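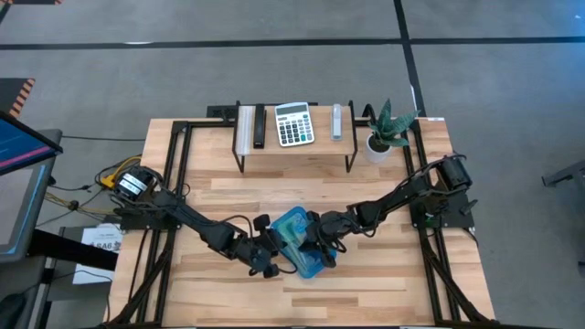

Sorting Small Office Supplies on a Shared Worktable

Course project report, Kocsis Design Workshop, spring term

1. Purpose

The project looked at how loose desk items can be kept in a single closed case between uses. The worktable in the workshop is used by several project groups, and small items left on it tend to be mixed up with those of the next group. The task was to write a packing procedure that a new user could follow from a one-page sheet, and to check whether the procedure holds up over repeated use.

The work was limited to items that fit in a standard pencil case. Larger supplies (stapler, calculator, tape) stay on the desk shelf at the back of the table and were left out of the trials. The shelf layout was fixed in an earlier project, called Pamirel, and was taken over without changes.

2. Materials

Case: one blue translucent plastic case with a hinged lid and rounded corners. The translucent walls allow a rough check of the contents with the lid closed, although thin items lying side by side are hard to tell apart.

Items: scissors, pencils, a yellow pen, a pack of crayons, a green sticky note pad and a few small pieces such as an eraser. The set follows the supply list in the Fomer handout used in the first-year course.

Surface: the wood-strip top of the worktable. The strips differ in shade from nearly white to brown. Light-colored items are harder to find on this surface than dark ones, and this affected the order in which items were picked up.

3. Procedure

Each trial started with the case in the middle of the table and the items spread on both sides of it. The packing order was as follows.

Step 1. Open the case fully so that the lid lies flat on the table.
Step 2. Place the scissors in the tray, lengthwise.
Step 3. Place pens and pencils along the long side of the tray, next to the scissors.
Step 4. Place small pieces in the remaining space at the ends.
Step 5. Close the lid and press the latch.
Step 6. Return any item that does not fit to the shelf.

Two versions were compared. In version A the long items went in first, as listed. In version B the order was free. The time limit was 90 seconds per trial, and 60 trials were carried out in total, split evenly between the versions.
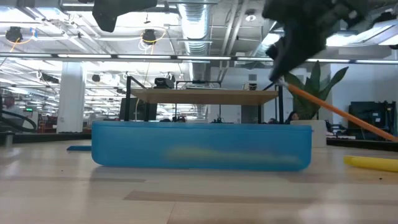 The position of the case was not marked on the table during the first set of trials. It moved slightly each time it was handled, and pencils placed too close to the end of the case rolled away from it. In the second set a clear strip of table was kept at each end. This is a small change, but it removed most of the interruptions and was added to the sheet.

4. Results

Version A was finished within the time limit more often than version B. The main cause of delay in version B was the scissors. When they were placed last, the pencils already in the tray had to be moved, and in several trials the lid would not close until the tray had been repacked.

The sticky note pad and the crayon pack were the least suitable items. Either one takes up space needed by the long items. The final sheet sends both to the shelf.
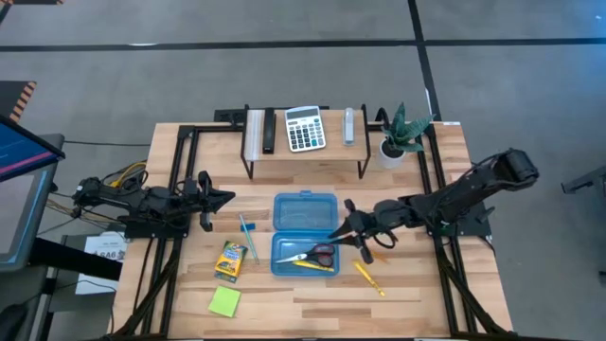
Figure 3. Case open with scissors and a slim yellow writing tool in the tray; other items still on the table.

5. Discussion

The result depends on the shape of the case. A deeper box, such as the Kallar type kept in the storage room, would probably accept the items in any order, but it takes up more of the table. The trials were also done with one set of items only. A set with two pairs of scissors was tried once and did not close.

The time limit was chosen before the first trials and was not adjusted. A limit of 70 seconds would have separated the two versions more clearly.

6. Remaining work

- Print the sheet at a size that can be read from the front of the table.
- Repeat version A with a second case of the same type.
- Decide where the crayon pack should stand on the shelf. At present it has no fixed place.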